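From: Shiyu Fu
To: Nalstead Table list
Subject: Re: Premance second dining room, and the tasting menu question

On an afternoon in July, Szczepańska wrote:

> Hi all, a bit of news for those who haven't heard. Premance is
> taking over the old shoe store next door and knocking through. The
> plan is a second dining room with its own small kitchen, tasting
> menu only, 30 seats, with a bar up front where you can walk in and
> order snacks. The main room stays as it is, or so I was told at the
> counter. They are hoping to open before the holidays. Reservations
> will be through Clilent and you pay for the menu up front.
>
> I think this is wonderful for the town. We have been saying for
> years that there is nowhere in Nalstead to go for a really special
> meal without driving an hour. Would anyone want to put together a
> group for the first month? I'm happy to do the booking. Also, does
> anybody know whether the lamb shoulder is staying on the regular
> menu? I heard both yes and no.

I'll take the lamb first. I asked about it when I had lunch there and was told it is staying "for now." I have eaten in enough restaurants to know what "for now" means. The duck was staying for now, and so was the half portion of noodles. If you like the lamb, go and eat the lamb.

On the rest of it, I'm going to be the sour one. I like Premance a lot. I've been going since it had paper on the tables and one kind of wine, and I have probably sent more people there than anyone else on this list. That's the reason I don't feel like clapping yet.

They already have trouble running one room. Twice this spring I waited a very long time for a main course with the place half full, and both times the server was perfectly nice and plainly had no idea what was going on behind the door. The last time, the fish came out with the sauce from the chicken. It tasted fine, I ate it, but a kitchen that is on top of things doesn't send that out. Now we are supposed to believe that the same people will cook the regular menu on one side of a wall and a long tasting menu on the other. Where are the cooks coming from? The bakery has had a sign up for a morning person since winter. The grill place by the bridge closes early on slow nights and says it's the staffing. If there is a pool of trained line cooks in Nalstead waiting for a call, they are hiding well.

I also don't buy that "the main room stays as it is." The chef can stand in one kitchen at a time. If people have paid up front for a fancy dinner, guess which kitchen. I saw this happen in the city I lived in before, with a dumpling house that opened a private dining room upstairs. The upstairs got the old man and the good ducks. The downstairs got his nephew, who was a decent cook and hated every minute of it, and inside a year the regulars had gone elsewhere. Then the upstairs got quiet too, since the people eating there had mostly been downstairs customers with a birthday.
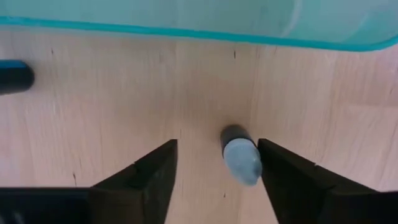
Then there is the paying ahead. I understand why restaurants do it. No-shows are a real problem and a table of six that doesn't turn up can wreck a night. I would pay a deposit without a grumble. But the whole price of the menu, through Clilent, before you have seen what is on it? I went through the booking page for their wine dinner last fall and had to read it three times to find out what happens if you get sick. What happens is that you can give your seats to somebody else, if you can find somebody else, and if you tell them 46 hours ahead. I don't know why 46. I assumed it was a typo and asked, and was told that's what the page says. So please, Szczepańska, if you do book for a group, collect the money first. You don't want to be holding six menus on your own card when people start coming down with colds.

And I'd question the idea that we have been crying out for this. Some of us have. I remember the thread. I also remember the thread before it, where most people said what they wanted was somewhere decent open early in the week, and a place that would serve a bowl of soup after nine. Neither of those is a tasting menu. A town this size can fill a room like that for a couple of months on curiosity. After that you need people driving in from elsewhere, and they need a reason, and a reason usually means being written about. Maybe that will happen. I've heard it promised for three different restaurants here and two of them are now a phone store and a dentist.

The bar up front is the part I'd be glad to see. If it is really walk-in, and if the snacks are cooked with the same care as the dinner, that could be the best thing in the whole plan. The fried bread with the pickled greens would be enough to get me in there weekly. But watch that part. It's the easiest piece to cut when the budget gets tight, and it's the easiest piece to turn into a waiting area for the people with reservations. I'd like to hear from someone who has seen the drawings whether there are proper stools and a counter to eat at, or a ledge.

Has anyone heard what the menu will cost? I notice that the seat count, the holidays and the booking system have all made it into the story and the price hasn't. When I asked, I got "comparable to similar places," and there are no similar places. My guess is high, with a wine pairing on top that costs nearly as much as the food. If I'm wrong I will say so here.

I also wonder about the noise. That shoe store had a tin ceiling and a hard floor, and if they keep both because they look nice, thirty people talking will be like eating in a drum. The main room is already bad on the side by the window. My hearing isn't what it was and I have stopped going there with more than one other person at a time. Curtains would help – so would rugs, or anything soft on the walls. Restaurants never seem to think of this until the complaints come in, and then they turn the music up.

None of this means I won't go. I will, but not in the first month. Opening month is when you pay full price to watch people learn where the spoons are kept. I'd rather wait until they have changed the menu once and lost a server or two, and see what is left. If a group wants to go after the new year, count me in for that one, and I'll pay my share in advance to Szczepańska, whom I trust more than Clilent.

In the meantime, would anyone like to do a plain dinner in the main room while we can? I'm thinking of the early seating, four or five people, the round table at the back where you can hear each other. Lamb for whoever wants it. Write to me off the list so we don't fill up everyone's inbox, and tell me if you can't do shellfish, as they like to know ahead.

Shiyu

P.S. Whoever asked last week about the vinegar: it's the black one from the grocery behind the post office, bottom shelf. The one on the middle shelf has sugar in it.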